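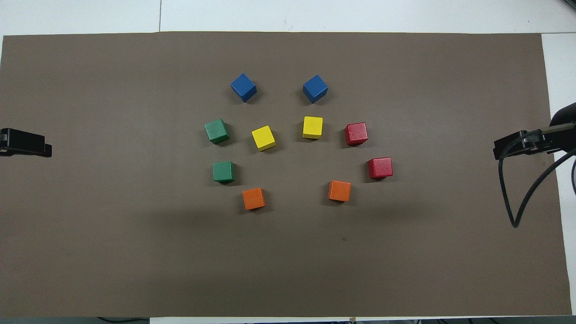
Small painted cubes are among the cheapest toys a family can own, and among the first to be given away when a child turns four or five. Lavanya Gounder thinks that is too early. She runs a weekend play group in Narnance and has kept the same box of blocks on the shelf since she started.

"People see blocks and think towers," she says. "Once the tower falls down, they think the child is finished with them. I put out a sheet of brown paper and we work flat."

Working flat is most of her method. Each child gets two cubes in every color and a piece of wrapping paper big enough to cover their part of the table. The paper keeps the blocks from sliding and marks out whose space is whose. After that they can make a line, a ring, a face or a road. The one rule she suggests is to match the sides, so that a blue on the left gets a blue on the right.

21 comments | 64 shares

Matching sides is harder than it sounds. Younger children often put both blocks of one color next to each other and call it a pair. By six or so, many will start at the top and work down both sides at once, turning each cube until its angle looks right. Gounder doesn't correct them. If someone asks for help, she lays a piece of string down the middle of the paper and lets them carry on.

Jinlong Jiang paints blocks for a small shop called Brumitz and sold 278 sets last year. He sands the corners by hand before the first coat - sharp ones chip, and the chips end up in carpets. He uses plain solid colors with no letters or numbers.

"Parents ask for the alphabet," he says. "I tell them to try these first. A letter has a right way up, and then the child worries about it."

His advice for old blocks is simple. Wipe them with a damp cloth, don't soak them, and let them dry overnight before they go back in the box. Worn paint can be sanded off and redone with a paint labeled safe for toys. Two thin coats are better than one thick one.

Gounder's group starts again in September, with room for eight children. Families bring their own paper.

Last updated: 22 March 2022

Search this site Go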